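Sedora Street library drops late fees

I've been grumbling about late fees at the Sedora Street branch for years, so you can imagine my face when Yamuna Sastry at the front desk told me they're gone — all of them, old balances too! The new rule kicked in on Feb 24, 2019, and 743 cards that had been blocked are good to use again. 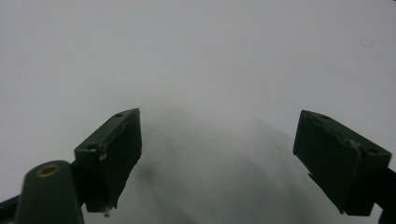

So what happens if you lose a book?

You still pay for a new copy, but the bill only comes after 62 days.

I went straight home and dug out a cookbook I'd had since December (sorry, Yamuna). The book drop is open all night now, and kids can have 10 picture books out at a time.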